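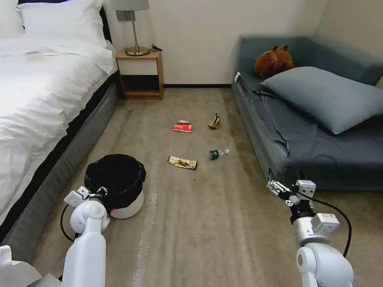 Malomside Guest Rooms: Frequently Asked Questions

What time is check-in?
Check-in starts at 3 p.m. and runs until 9 p.m. If you will be later than that, call the desk before 6 p.m. and we will send you a door code.

What time is check-out?
11 a.m. Late check-out until 1 p.m. costs $45 and depends on who has the room next. Ask the evening before.

Can I leave my bags?
Yes. There is a locked closet behind the desk. Bags can stay there until 8 p.m. on the day you leave.

Is breakfast included?
No. Coffee and tea are free in the hallway from 6:30 a.m. The bakery next door opens at seven.

Do you take pets?
Dogs and cats are welcome in the ground floor rooms only. There is a cleaning fee for each stay, and pets can't be left alone overnight.

How many people can stay in one room?
Two in a standard room, four in a family room. Children under five stay free if they don't need an extra bed. A crib can be requested when you book.

Where do I park?
The lot is behind the building, off the alley. It has a low entrance, so vans and roof boxes should use the street. Street parking is free after 6 p.m.

Do you have weekly or monthly rates?
A week in a standard room is $468, tax included. For a full month, write to Shalini Tyagi at the desk. We don't offer monthly stays in January, when the boiler is serviced.

What is the cancellation policy?
Cancel by noon the day before you arrive and you pay nothing. After that we charge the first night.

I left something behind. What now?
Call the desk with your room number. We keep items for 45 days. Postage is paid by the guest.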